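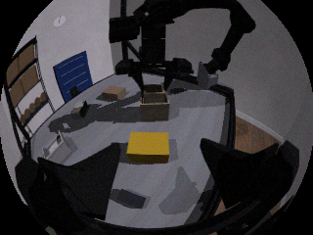
Informe de avance al fondo Ballard
Proyecto Natico: renovación del manual de a bordo y de los menús del cuadro de instrumentos
Periodo: hasta septiembre

1. Estado general
El proyecto avanza conforme al plan aprobado. La revisión de los textos de aviso del cuadro de instrumentos está terminada en español y portugués; la versión francesa sigue en manos de Maluleke, empresa encargada de la traducción técnica. De los 8 capítulos previstos en el manual, quedan pendientes de validación los de climatización, remolque y mantenimiento periódico.

2. Trabajos realizados
Se ha unificado la denominación de los mandos del volante y de la palanca de luces, que en la edición anterior variaba de un capítulo a otro. Los mensajes relativos a la presión de los neumáticos se han reescrito para que indiquen primero la acción que debe realizar el conductor y después la causa del aviso. El menú de ajustes pasa de cinco niveles a 3, con acceso directo al ordenador de viaje.

El índice alfabético se ha rehecho por completo y cuenta ahora con 800 entradas. Se han añadido remisiones para los términos de uso regional – maletero y cajuela, entre otros – a petición de los talleres concertados.
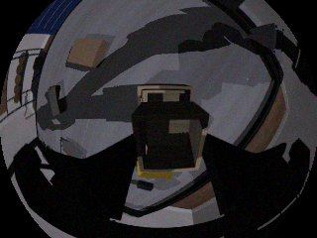
Vista de simulación: caja oscura abierta y bloque amarillo.

3. Incidencias
Irach entregó la maqueta del capítulo de climatización con retraso, lo que ha desplazado su validación. Se detectaron asimismo discrepancias entre los pictogramas impresos y los de la pantalla; la corrección está en curso y no supone coste adicional.

4. Presupuesto
El gasto se mantiene dentro de las partidas concedidas. Se solicita autorización para trasladar a maquetación el remanente de la partida de desplazamientos.

5. Próximos pasos
– Validación de los capítulos pendientes.
– Recepción y revisión de la versión francesa.
– Prueba de lectura con conductores sin conocimiento previo del vehículo.
– Entrega de los archivos definitivos para imprenta y para la consulta en pantalla.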